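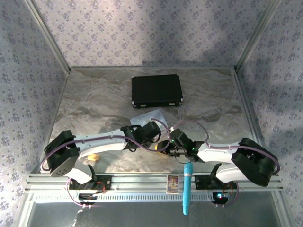
The Cable Is a Wear Part

Print this article
E-mail this article

January 2024

Most two-arm cells I am asked to look at have a good maintenance plan for the joints and none for the cables. The joints have grease intervals, torque figures and a spare on the shelf. The cable to the wrist camera has a couple of ties and the hope that whoever fitted it left enough slack. I think this is the wrong way around for small bench cells, and I would like to see the cable written into the schedule as a wear part, with its own interval and its own line in the log.

The cell at Grerncombe is a fair case. It has two light arms side by side on one aluminum rail, both reaching inward over a shared work surface. Each arm carries a purple cable along its upper link. When an arm folds back, the cable has to find somewhere to go, and when it reaches out the same length has to be there again. The designer gets to choose where the loop forms. If the designer does not choose, the loop forms wherever the cable is weakest, and that is usually within a finger's width of the connector.

Derek Kershaw set up the cell and kept a log from the first day. In 400 hours of running he recorded eight stoppages that needed a person. He put five of them down to a camera dropping out, two to pads that had shifted on the fingertips, and one to a base mount that had worked loose. None involved a motor or a gearbox. It is a small sample from one cell and I would not build a theory on it alone, but it agrees with what I have seen on larger ones.
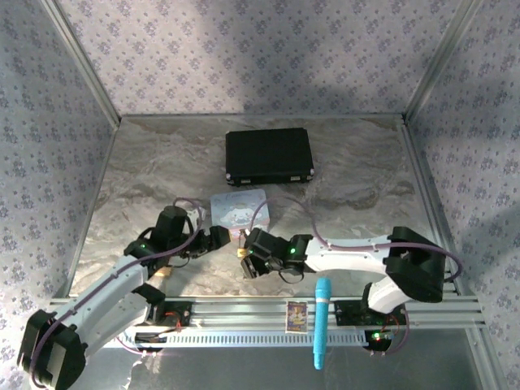
The Grerncombe cell, with both grippers near the tin box. Each arm has its own purple cable.

Shared space makes the problem worse. A single arm on a pedestal can be given a cable loop as generous as you like. Put a second arm on the same rail and the loop becomes part of the collision volume. Few people model it. The planning software knows the links, the wrist and the gripper, and it treats the cable as air. With the two grippers working close together over one object, a loop that stands clear of its own link can still be swept by the other arm. The usual answer is to tie everything down tight, and that moves the bending back to the connector.

Malcolm Ackroyd, who looked after packing lines at Tokby before he took on bench cells, argues for the opposite approach. He wants cables cheap, short and replaced on a calendar, and he will not spend time on routing past the first hour. His reasoning is that a technician can change a camera lead in a few minutes, and that a week spent on clips and guides will never be earned back. I agree with him about replacement. I do not agree about routing, for the plain reason that a failing camera cable rarely fails cleanly. It drops frames for days first. The arm carries on with stale pictures, the grasps get slightly worse, and someone retunes the gripper to make up for it. By the time the cable is found there are two faults to undo.

The other neglected item is the fingertip.
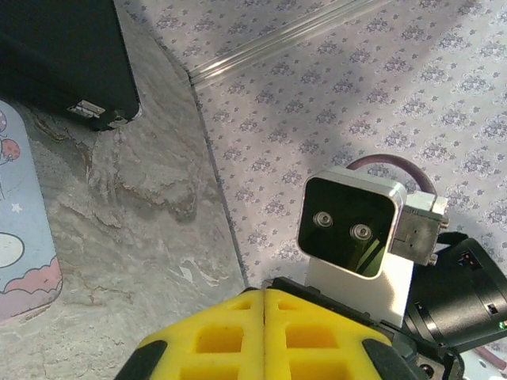
Soft pads with a molded grid grip well because the ribs give, and ribs that give will sooner or later take a set. A pad that has taken a set still closes and still looks right from a distance. The check is to close the gripper on nothing and look along the seam for a gap. Kershaw does this every 60 hours, with the camera check, and it adds very little to the job. He replaces pads in pairs. I would do the same even when only one is worn, as a new pad against an old one shifts the center of the grip and throws off the camera offset.

What I would put in the schedule is short. At each check, run both arms slowly through their full reach with the camera stream open and watch for dropped frames at the ends of travel. Look at the cable where it leaves the connector and at the first tie. Close the fingers and inspect the seam. Try the base mounts by hand. At 375 hours, replace both camera cables whatever they look like, and write down which arm each came from. The old ones should be kept in a labeled bag for a while, because comparing left with right will show whether one arm is being routed badly.

The Pallow cells now run on a version of this, with a longer interval that I think is too long. Their log should settle it by July.

Print this article
E-mail this article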